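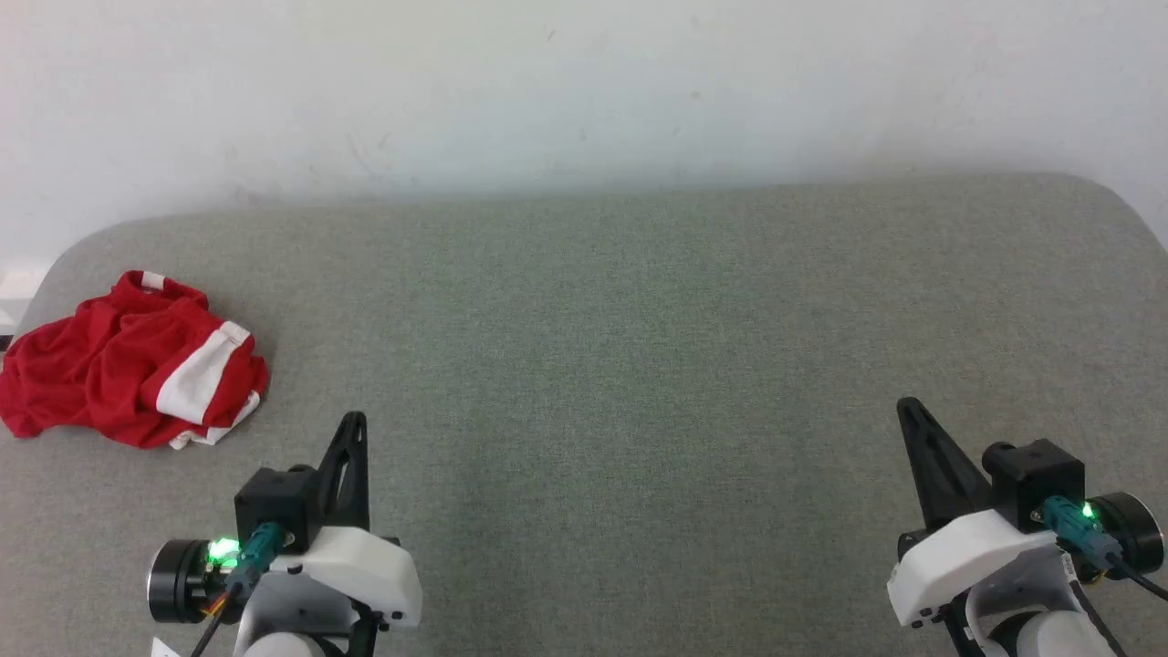

Brynjólfsdóttir

Hi, and welcome to Jesley! I run this little laundry and folding school, and I'm very glad you found us (most people come in looking for the bakery).

I started Jesley after 16 years in the back room at Batitz, a big hotel laundry where I folded more sheets than I care to remember. I loved it, strange as that sounds. What I didn't love was going home to my own chair piled high with clean clothes, and when I mentioned that to friends they all had the same chair! So I began teaching folding at my kitchen table, and then the table got too small.

We work on soft gray surfaces here, padded like a good sofa cushion, and everything starts as a heap. Red with a white stripe is my favorite thing to practice on, by the way. A bold stripe tells you right away if you've gone crooked, so if you own a sports shirt like that, bring it along. Smooth it flat with your palms first, sleeves in, then bottom to top. Go slow. You'll get quicker around your second pile, I promise.

Classes are small and run 2 hours, with a tea break in the middle (I bake, badly, but I do bake). We cover shirts, towels, kids' clothes, and yes, fitted sheets. There's a longer course called Mokier that goes through a whole closet shelf by shelf, and in June we had 42 people finish it, our best month so far. They got a mug.

We also take in wash-and-fold orders from the neighborhood. Drop your bag off before 10 in the morning and it goes home folded the same way we teach it. Tell me if you like your socks rolled or flat, I keep a card for every customer and I do read them.

Come by and say hello, the door's at number 44, next to the bakery. Bring your worst pile!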